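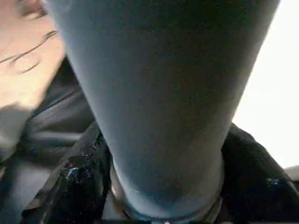
Pedano two-arm station: wrist view, with black sheet material at both sides

Pedano Two-Arm Station for Fabric and Frame Work

The Pedano is supplied by Susitz to workshops that fit fabric covers to tubular frames. It combines two jointed arms with grippers, wrist cameras and a control unit, and is intended for short production runs in which the cover, the pole and the connector change from one order to the next.

Fabric remains difficult to automate. It folds, slips and hangs differently each time it is put down. The station is therefore taught by repeated demonstration at the bench, and staff who already know the product carry out the teaching. Fernero, which operates the station at its Priedītis workshop, recorded 159 demonstrations before the first supervised shift.

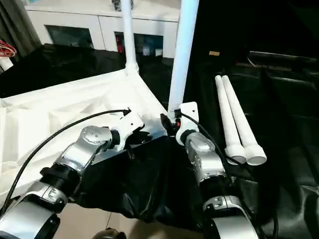 Assignments at Priedītis were revised in June. Employees who had spent full shifts bending over frames now divide their time between teaching, inspection and finishing. Final inspection of every cover remains a manual task, and the operator on duty may stop the arms at any point without seeking approval. Pay grades were reviewed together with the new duties — a step Susitz recommends to all customers before installation.

Training takes place on site and requires no programming experience. Operators learn to start and stop the station, guide a demonstration, discard a poor one and report a fault. Nearly 200 employees at customer sites have finished the course. 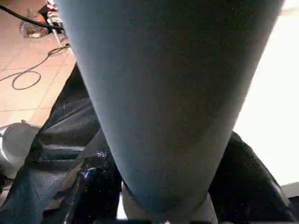
Cable routes and floor space should be agreed with the installation team in advance. Customers are asked to provide samples of each fabric in use, including coated and glossy types, which may require separate demonstrations.

Supply includes:
Two arms with grippers
Wrist cameras and control unit
Operator course and printed manual
100 hours of remote support

Order reference: Pedano 61
Spare gripper fingers and replacement cables are ordered separately through the Susitz service desk. Site visits to Priedītis can be arranged on request, subject to the workshop's production schedule.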